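# Dondix says sorted snacks save money. The numbers are thin.

ITVILLE, 8/13/25 - A clear plastic bin costs very little. Getting an office to put the right snack bar in it is a harder sell, and Dondix is now asking Itville employers to pay for the attempt.

The local pantry supplier this week began offering what it calls a "sorted shelf" plan to workplaces in the city. Customers get a set of open bins, a weekly delivery of wrapped bars and a printed guide on which flavors go where. The setup fee is $300, and the bars are billed on top of that.

Dondix says the plan cuts waste. Its brochure cites a trial at the Baumgart building downtown, where 1,482 bars were handed out in the month before the bins arrived and 1,085 in the month after. The company presents the gap as bars that would otherwise have been lost in drawers or thrown out.

That is one way to read it. Another is that people ate fewer bars. The trial covered 18 offices in a single building, had no comparison group and ran into a stretch when plenty of workers take vacation. Asked whether anyone had checked the trash, the company said it had relied on delivery counts.

The brochure also says staff find a bar "in half the time." It doesn't say how long finding a bar took to begin with, or who held the watch.

Plarno, which stocks vending machines in several of the same buildings, is not impressed. In a written reply to questions, it said loose bars in a drawer had never been raised as a problem by any of its customers. Plarno sells a competing service, so that should be taken with some salt too.

The sorting itself is simple enough. Bars go into small see-through bins by flavor, and the bins sit together on a mat so they can be lifted out of the way when the table is needed. Dondix recommends three bins for a small team and says the job takes a few minutes after each delivery. It does not say whose few minutes those are. In most offices the answer will be whoever is standing closest.

Wrappers are a weak point of the system. Bars in different flavors often come in similar colors, and the guide offers little help beyond telling people to read the label. Mixed bins, it says, should be "corrected at the next restock." 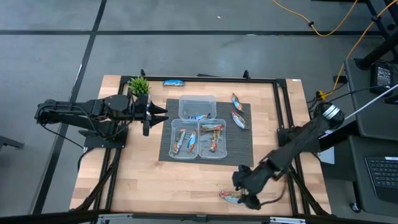

*Wrapped snack bars in and around three clear bins on a dark gray woven placemat.*

Tenants at the Baumgart building can keep their bins free of charge until October. After that they pay the same fee as everyone else, and the number who stay will say more about the plan than the brochure does.

Dondix said it would publish longer-term figures but gave no date. The bins can also be bought without the delivery plan - the company confirmed this when asked, though the option does not appear in the brochure. It would not give a price for the bins alone.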